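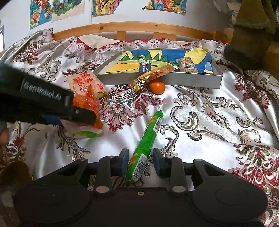 Can a tray of snacks be left on a satin bedspread?

For a short time, provided that every packet is sealed and the tray is dry underneath and has no rough edge. Food for longer storage should be moved to a shelf, a drawer or the kitchen.

TUKAU RESIDENCES
Household Support Desk
Ticket category: Bedding and soft furnishings
Subject: Grease mark and pulled threads on satin bedspread; packets sliding off tray
Opened: 5 Aug 2019
Priority: Normal
Status: Closed
Handled by: Savita Sisodia, Household Support

Original report

The resident reports a dull mark on the satin bedspread in the main bedroom, toward the foot of the bed, and a short line of pulled threads close to it. The bedspread is the patterned one supplied with the apartment, with dark red floral medallions and silver-grey scrolls on white. The resident uses the bed to sort the children's snacks before school bags and travel bags are filled. The usual surface for this is a silver metal tray laid directly on the bedspread.

The resident adds that small packets do not stay where they are put. The foil ones slide toward the folds in the cover, and fruit rolls. The resident asks whether the mark can be removed without sending the bedspread out, whether the threads can be repaired, and whether the desk can suggest a better arrangement. A further request concerns a painting by the youngest child, which is kept in the tray and which the resident does not wish to see damaged.

Information requested by the desk

The resident was asked to supply the following before any cleaning was attempted:

What was last opened on the bed, if anything.
Whether the mark feels stiff, sticky or smooth.
Whether any water or product has been applied.
Whether the underside of the tray has a seam, burr or raised rim.
Whether the pillow cover is affected.

Resident's response

A savory snack was opened on the bed at the weekend and the wrapper was left there for part of the evening. The mark is smooth and slightly darker than the fabric next to it. No product has been applied. A damp cloth was used once and made no difference. The tray rim has a rough point at one corner that can be felt with a fingertip. The lace-edged pillow cover is not affected and has been taken off as a precaution.

With respect to contents, the resident states that the selection changes from week to week. It generally includes mandarins, a long sausage-type snack in a green wrapper, a packet in gold foil, bars of different kinds and a flat packet of biscuits or cake. The resident does not want to give up the practice of laying everything out, as the children choose more quickly when they can see what is available.

Assessment

Two separate faults were recorded under this ticket.

Fault A, the mark. A smooth, darker patch that does not respond to water is consistent with oil or fat. Satin shows oil readily, and rubbing with a damp cloth can spread it. The damp cloth should not be used again.

Fault B, the pulled threads. The rough point on the tray rim is the probable cause. Satin has long surface threads that catch on small points, particularly when a loaded tray is dragged instead of lifted.

The sliding of packets was not recorded as a fault. Satin offers little grip, and foil and plastic wrappers offer little more. It was treated as a request for advice.

Step 1. Absorb the oil

The resident was instructed to lay the affected section flat over a clean white towel, sprinkle plain cornstarch over the mark, and leave it undisturbed for 2 hours. The powder is to be lifted off with a soft brush, working from the outside of the mark inward. No pressure is to be applied.

Result: The resident reported that the mark was lighter but still visible in daylight from the window side. The resident asked whether the step could be repeated. The desk confirmed that it could be repeated once.

Result of repeat: Slight further improvement. Outline still visible.

Step 2. Test the fabric

Before any liquid cleaner was used, the resident was asked to test Lonodine fabric liquid on the inside of the hem at the headboard end. A small amount was to be dabbed on with a white cloth, left for a few minutes, dabbed with clean water and allowed to dry fully. The resident was to look for color on the cloth, a ring on the fabric, or any change in the shine.

Result: No color on the cloth. No ring. The resident noted that the hem looked dull while damp and returned to normal when dry.

Step 3. Treat the mark

The resident was instructed to dab Lonodine onto the mark from the back of the fabric, with the white towel beneath, and to move the towel to a clean area as soon as any transfer was seen. After treatment the area was to be dabbed with cool water and dried flat, away from the radiator and out of direct sun. A hair dryer was not to be used.

Result: The mark was no longer visible after drying. The resident found a faint water line at the outer limit of the damp area.

Desk note: A water line is common where only part of a satin cover has been made damp. Full washing is the accepted remedy. The care label was checked at this point.

Step 4. Wash

The label permits a cool delicate wash. The resident's machine has a delicate setting with a spin of 900, which is too fast for this fabric. The resident was advised to turn the bedspread inside out, place it in a large mesh bag, select the delicate setting and switch the spin off. If the spin could not be switched off, the bedspread was to be sent to Chaudhary, the laundry contractor for the building.

Result: The spin could not be switched off. The resident handed the bedspread to the front desk for collection. Chaudhary returned it after 2 days, pressed on the reverse side. The resident confirmed that neither the mark nor the water line could be found.

Step 5. Pulled threads

The resident had asked whether the threads could be trimmed. They must not be. Cutting a pulled thread leaves two loose ends and the gap will widen in use. The resident was shown how to ease the fabric gently on the bias so that the thread settles back, and how to draw any remaining loop through to the reverse with a fine needle.

Result: Partly successful. Most of the line has closed. One loop was drawn through to the back. A slight pucker remains next to one of the red medallions. The resident considers this acceptable and does not request replacement.

Desk note: The replacement charge for this bedspread is 3,000 in the current schedule. No charge has been raised, and the pucker has been entered on the apartment's inventory sheet as known wear so that it is not assessed again at the end of the tenancy.

Step 6. Tray

The rough corner was smoothed by the building workshop with fine abrasive paper and wiped clean. The resident was asked to draw an old nylon stocking around the whole rim as a test. It caught once, on the opposite side, and the tray was returned to the workshop for a second pass. It did not catch again.

The desk supplied a flat cotton mat from the Etska linen range to be placed between the tray and the bedspread. The mat also gives loose packets a surface with some grip.

Advice given on laying out snacks

Spread the mat first and smooth the bedspread beneath it. Folds in the cover cause a tray to tilt.

Place mandarins inside the tray against the rim. Fruit with a soft spot or split skin should stay in the kitchen, as juice will mark both the satin and the cotton.

Lay long packets flat along one side of the mat. Check tied ends before they are put down. A tie that has worked loose may let oil through even where the wrapper looks intact.

Bars may be kept in the tray. Any with chocolate should not be left on the bed in warm weather.

Lift the tray with both hands when moving it. Do not drag it toward the headboard, and do not rest it against the pine slats, where the rim may scratch the wood.

Open nothing on the bed. Wrappers from items already eaten should go directly to the bin.

The child's painting

The painting, in blue, yellow and green, is of value to the family and the resident asked that it remain in the tray, where the child likes to see it. The desk has no objection. Paint on paper can soften if it becomes damp, and fruit should not be placed directly on it. A clear plastic sleeve was recommended, cut slightly smaller than the base of the tray so that the edges do not curl. The sleeve should be left open at one end.

The resident reported that the first sleeve was too small and creased one corner of the paper. A larger one was obtained from the stationery cupboard at the front desk and fits correctly.

Follow-up call

Savita Sisodia telephoned the resident after the next round of packing. The mat had stayed in place and no new marks had appeared. One foil packet had again slipped off the side and was found under the pillow cover, which is now back on the bed. The resident asked for a second mat for use in the children's room. This was approved and left at the front desk.

The resident also asked whether the mat could be washed with kitchen towels. It may be, on a warm cycle, without fabric softener, which reduces the grip of the cotton.

Closing entry

Fault A resolved. Fault B resolved in part and accepted by the resident. Advice issued in writing. Inventory sheet amended. Laundry invoice from Chaudhary passed to the building account. The resident may reopen this ticket by replying to the last message and should state whether the new mark is on the bedspread, the mat or the pillow cover.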